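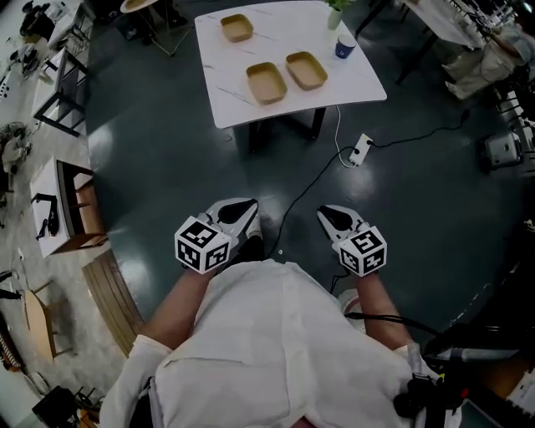 Someone replied to my last thread asking why on earth anyone would pay £600 for a pair of grabbers on sticks when you could knock them up on a 3D printer over a wet weekend. Fair question! I've had the Plelis hand kit from Vuncombe for long enough to have opinions now, so here goes, bit by bit.

Quick catch-up for new people. I'm teaching a two-armed robot to do boring tabletop stuff (picking things up, putting them in trays, moving them to a different tray, you get the idea). With this kit you do the job yourself, holding the grippers, and the recordings go off to be training data. No driving a robot arm about with a joystick, thank goodness.

I paid for mine. Vuncombe don't know I'm writing this and I'd quite like them to read the bit about the instructions.

Good stuff first. The jaws are lovely. The black pads have proper grip to them and you can feel when you've got hold of something, so you stop squeezing like you're cracking a walnut. My first go with a borrowed pair from Tsolakis left me with a thumb that hurt for days. None of that with these.

The white cubes with the black square patterns are how the software knows where each hand is. They look daft and I love them. I was sure I'd be knocking them into each other all the time, and I did for the first afternoon, and then my arms just sort of learned how big they were?

You do have to keep them in view though. If I turn my wrist right over, the tracking has a little sulk and I lose the take. Worst when I'm reaching to the tray at the back of the table, so I've started shuffling my feet and going in square on. I look like I'm learning to waltz.

Numbers, for those who like them. I've recorded 1601 takes so far and my checking script has thrown out nearly 492 of those. Sounds awful. Loads of it is from early on when I kept starting to move before the beep, so I'm putting a good chunk down to me.

Someone's going to ask about shiny floors. Mine's a glossy dark green one and the ceiling lights bounce off it something rotten. I was told that would ruin the tracking. I tried a batch with an old rug down and a batch without, and my reject rate hardly moved. One room, one person, so don't quote me in your thesis.

Now the moaning. The cable! It's thin and it's black, and it wants to be wherever your hip is. I've tried it down my back, I've tried it clipped to my belt, I've tried ignoring it. Currently it hangs off to the right and I've trained myself not to turn that way. A wireless version would have my money tomorrow.

The instructions are four languages of very little. There's a page on charging something that isn't in my box. The calibration bit says "present each face steadily" and then moves on to the warranty. How steadily? For how long? I got there by trial and error, and the answer is slower than you think, and stop breathing for a second.

Weight. They're fine for ten minutes and then you know about it. I do a run, put them down, have a brew, do another. If you're planning long sessions I'd share the job with somebody, and do check the data afterwards because my takes get visibly sloppier when my arms are tired. (The robot will copy sloppy. It is very loyal like that.)

Small thing that cheered me up: I emailed support at teatime about a jaw that was sticking, expecting nothing, and had a reply before bed with a clear drawing of which screw to back off. Half a turn, sorted. Grustalbridge is where they post spares from, and mine turned up well packed, even though I didn't need them in the end.

Tip if you've just bought one: start with trays. Plain ones with nice rounded corners, on a table you can walk right up to. I began with cutlery because I was feeling grand, and forks are horrible. Trays first, something chunky to put in them, forks when you've earned it.

Second tip, move the trays about between takes. I left mine in the same spots for the first few batches, and the robot learned those spots and nothing else. Nudge one forward, swap a pair, leave one off to the back. Doesn't need measuring.

Third tip, wear something with loose sleeves if you run warm, but watch the cuffs round the triggers. Ask me how I know.

So, back to the question about printing your own. You can! There are free designs out there and if you've got a printer and patience it'll cost you a fraction. I priced up the parts and then added the evenings, and I'm slow with a soldering iron, so the £600 stung less. If you enjoy the building, build it. I wanted to get on with the trays.

Would I buy it again? Yes, grumbling about the cable. For a school or a club I'd want to borrow one for a week before spending that sort of money, and Vuncombe do a hire deal which I haven't tried. If you have, tell me what the deposit's like.

Forks update next, once I've got enough good takes to train on. Send me your cable routing ideas in the meantime please, the stranger the better. I've already had "braces" and I'm considering it.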